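Preparing stems for a remix contest when the original session was produced at a variable tempo

Posted in: Electronic Music Production, Contests and Submissions
24 Oct 2020

Youssra Ezzat

I wish to enter the remix contest currently offered by the Hegyi label. Entrants receive a folder of stems from a hard dance track by Cesier. The rules state that the finished remix must be delivered as a single stereo master together with separate stems, and that all files must begin at the same point and be of equal length.

My difficulty concerns the tempo. The supplied vocal stem was recorded over an introduction that speeds up gradually, after which the track holds a fixed tempo. When I place the vocal in a project set to the fixed tempo, the introduction drifts away from the grid and only comes into line at the first drop. I have tried automatic warping, but the consonants become smeared and the long notes acquire a flutter.

I would be grateful for advice on two matters. First, is it preferable to follow the original tempo curve or to force the vocal to a constant tempo? Second, does altering the vocal in this manner risk disqualification? The rules say only that the vocal must remain "recognizable." I have written to the label and have not yet received a reply.

Keltetti Audio Desk

Either method is acceptable in principle. The choice should depend on whether you intend to keep the introduction. If your remix will be played by disc jockeys, a constant tempo from the first beat is strongly advised, as a moving introduction is difficult to mix into. The following procedure is the one we recommend to members.

1. Import the vocal stem with all automatic warping turned off. Confirm that the file begins at the very start of the project.

2. Cut the vocal into phrases, placing each cut in a breath or a silence. Do not cut within a word. Apply a short fade at both ends of every phrase.

3. Move each phrase by hand so that its first stressed syllable falls on the correct beat. In most cases the phrase will need little or no stretching once its starting point is right. The ear accepts a slightly loose ending far more readily than a late entry.

4. Where a phrase still runs too long, shorten the gap after it or stretch only the held vowel. Leave consonants at their original speed. Select the stretching mode intended for a single voice, as the general mode is the usual cause of the flutter you describe.
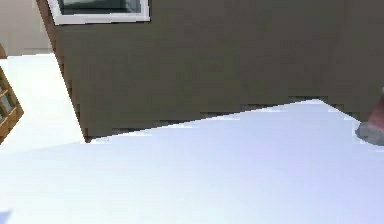 5. Render the edited vocal as one continuous file from the start of the project to the end, including silence. Use the same start and end points for every other stem.

6. Import the rendered files into a new, blank project and play them together. If the result matches your master before limiting, the stems are ready for delivery.

With regard to the rules, members have submitted vocals edited in this manner to earlier contests without objection. Members should nevertheless treat the written rules of each contest as final, and should retain any correspondence with the organizer.

Bitent

I entered the same contest in March and would add a practical note. The upload form rejected my first submission on account of the file names. Accented letters and spaces were not accepted, and the message on the page did not state the reason. Plain letters and underscores were accepted at once.

I did not correct the introduction at all. I discarded it, wrote a new one with 4 bars of kick and 7 short vocal cuts, and brought in the full vocal at the first drop, where the tempo is already steady. This may not suit your arrangement. It did save a good deal of editing.

I cannot speak to the question of disqualification. My entry was not placed, and no comments were supplied with the result.

Contact the moderators | Terms of participation | © 2020 Keltetti Community Help | Back to top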